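Toast Mornings at Velstead Hall: your questions answered

We love toast mornings, and judging by the emails we get, plenty of you do too! Pravesh Sithole has gathered up the questions that come in most often.

What is a toast morning?

Exactly what it sounds like. You come in, you make toast, you sit down and eat it with whoever else has turned up. We started with one toaster and a jar of marmalade, and last September we got through 200 slices in a single morning, which still makes me grin.

When do you open?

Doors open at half past nine and the last slice goes in at noon. Come for ten minutes or stay for the lot.

Do I need to bring anything?

Just yourself. Bread, butter and spreads are all laid out. If you've baked a loaf at home, please do bring it (we get very excited about home-made bread), and pop a label on it saying what's in it.

How thick should I cut my bread?

Two centimetres is the most I'd try. A proper doorstep is a lovely thing, but it tends to jam, and then you're fishing it out in bits. For those, use the grill in the kitchen and keep an eye on it.

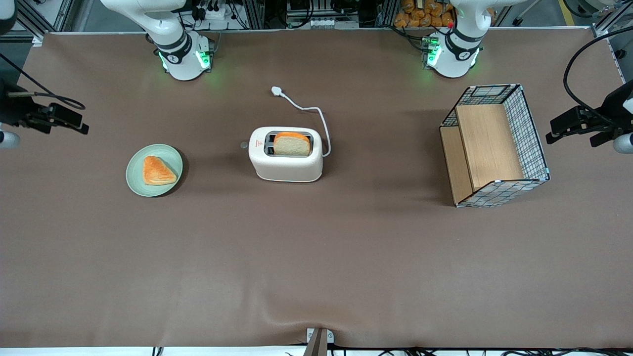
Slices from a tall loaf will stand up above the slots, so the top inch stays pale. Turn the slice over halfway through and it evens out beautifully. I did this wrong for years!

What setting do you recommend?

Start at 3 for ordinary white and go up from there. Frozen slices want a 5. Fruit bread browns very fast thanks to the sugar, so try 2 and stay close by.

Triangles or rectangles?

Triangles, every time, but we won't send you home over it. Cut straight after toasting, with a bread knife, and press lightly so you don't squash the middle.

My toast goes soggy on the plate. Any tips?

Let it stand on its edge for half a minute before you butter it. A cold plate makes things worse, so we warm ours on the hatch by the kitchen, and it makes such a difference.

Can I have gluten-free toast?

Yes, and we're glad you asked. Gluten-free bread goes under its own grill in the Nunmont Room, with separate butter and knives. Ask at the hatch.

Who clears up?

We all pitch in. Unplug the toaster, let it cool, then slide out the crumb tray and empty it. The crumbs go in the caddy by the back door.

How do I book for a group?

There's no need for five or fewer. For bigger groups, drop Pravesh a line at the hall office a week ahead so we can get enough bread in.

Page updated Wednesday, July 8, 2020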